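Flindiscombe Neighbours » Safety and crime » Burglaries

Break-in two doors down, police want our doorbell footage. What do I have to hand over?

Posted by Dima Khasawneh in Safety and crime

The house two doors down from us was burgled in October while the owners were at work. They lost jewellery, a laptop and a set of car keys, and the back door frame was split top to bottom. An officer came round the same evening asking whether anyone had cameras. I said yes, we have a doorbell one, and she left me a card with the crime number written on it and said somebody would be in touch about getting a copy.

That was two weeks ago. Yesterday I had an email with a link to upload the footage, from a different name to the one on the card. It wants my full name, date of birth, address and the clips from 4 in the afternoon until the owners got home.

I have looked through what the doorbell kept. Most of it is delivery vans and our own family going in and out. There is one clip of a man in a dark jacket walking past slowly, then the same man going back the other way, but you can't see his face and he may have nothing to do with it. Our recordings wipe themselves after a month so I need to get on with this.

What I would like to know:

Can they make me give them everything or just the clip of the man?

My children are in a lot of the clips. Does that matter?

How do I know the email is real?

Could I end up in court over a man walking past my house?

I am not trying to be awkward. The neighbours are nice people and I want whoever did it caught. I just don't want to send our comings and goings to a stranger.

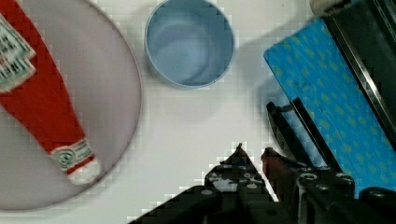
One more thing I forgot. The neighbours have asked if I will send them the clip as well so they can put it on the street's group chat. I haven't answered them yet.

Prolinard
Reply

I worked in a police enquiry office for a good few years, not as an officer, so take this as general information. I am assuming you are in England or Wales.

Check the email first. Don't click the link and don't ring a number given in the email. Ring 101, or use the contact page on your force's own website, and give the crime number from the card. Ask them who is dealing with the burglary and whether they sent you an upload request. It is normal for the name to be different. The officer who comes out on the night often isn't the one who ends up with the case. Forces do use upload links for doorbell footage now, and they do ask for your details, because whoever supplies the footage may have to give a short statement about it.

Save the clips today whatever else you do. Download them from the app to a computer or a memory stick and leave them as they are. Don't trim them, don't add circles or arrows, and don't film the screen with your phone if you can avoid it. Compare the time on the doorbell with the correct time and write down any difference. I have seen footage cause a lot of bother over a clock that was still on summer time.

On how much to send, at this stage it is a request and you can say no. The police can apply to a court for material if they think it is important enough, but for a doorbell camera on a house burglary I only ever saw them ask. You can ring and say you have been through it, you have a clip of a man passing twice, and the rest is your own household. They may be happy with that. They may also say they want the whole period, and there is sense in it. A van you took for a delivery might be one they are looking for, and they may want to check nobody else came by.

Your children being in the clips doesn't stop you handing them over. Tell the officer that they appear and that you would like it noted. Footage used as evidence can be edited or blurred later on by the people whose job it is.

As for court, it is possible but not likely. Most statements of this sort only say where the camera is, who owns it, that it was working and that you copied the footage. If both sides agree that, it is read out and you don't attend.

Kamata
Reply

just send it all, if youve nothing to hide whats the problem. we had a van broken into and 3 houses with cameras on our road wouldnt help and nothing ever came of it

Fivwood
Reply

Prolinard has covered most of it. I wanted to pick up the last part about the group chat, as we got this wrong on our road.

Someone posted a clip of a lad looking over fences the day after a shed was broken into. By teatime it had been shared on two other pages with the word thief on it. He was reading meters. His employer found out before the police did, and the person who posted it had a solicitor's letter and a very unpleasant winter. The police were not pleased either. If it had been the right person, having his picture everywhere could have caused trouble with identifying him properly later.

So I would tell your neighbours that you are giving it to the police and that you'd like to leave it with them. If the officer wants the public to see it, the force can put out an appeal. You don't have to fall out over it. Your neighbours can ask the officer on their case directly what has been handed in.

Something for the neighbours too, if they haven't done it. You said car keys were taken. They should get the locks and fob recoded and tell the car insurer, even if the car is still on the drive. Our burglars came back for the car 21 days later with the keys they had taken the first time.

Dima Khasawneh
Reply

Thank you all. I rang 101 and the email is real, the case has been passed to another officer. She is happy to have the whole period and has made a note about the children. I've saved everything to a memory stick and the doorbell clock was 4 minutes fast, so I have written that down.

Have told next door but one about the car keys. They had rung the insurer but not the garage.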